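Notes from the harness bench

By Beca Samuel

I've been on the wiring side at Tollent long enough to have opinions about blue-and-white twisted pair, and most of them are rude. So when Catrin Humphreys told us in July that we'd be getting a robot arm on bench 2, I was the loudest grumbler in the break room (sorry, Catrin!). My hands were the job, as far as I was concerned.

Well, it's been running a while now and I've softened up. Mostly. The arm takes the Renar order, 146 harnesses a week, and it does the gripping and holding while one of us does the fiddly finishing. Wire is a pain for a machine. It springs back, it curls up on itself, it slides around on a shiny surface, and it never sits the same way two times running.

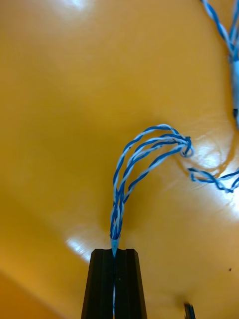

Blue-and-white wire bundle in the gripper at bench 2.

What's changed for me is my day. I used to pinch and twist until my thumbs went numb, and by Saturday I couldn't open a jar. These days I spend the morning checking ends and the afternoon with Chibuzor Ogunleye, who's teaching me to set grip points on the screen. I'm slow! But I got one right on the first try last week and may have yelled.

It isn't all roses. Berwyn Rosser misses the chatter of a full bench, and so do I, and we've told Catrin we want everybody rotated through the training, nights included. She's said yes to the first group and is still working on the rest.

If you want a turn, put your name on the sheet by the time clock before the next shift change. Bring your reading glasses, the screen text is tiny.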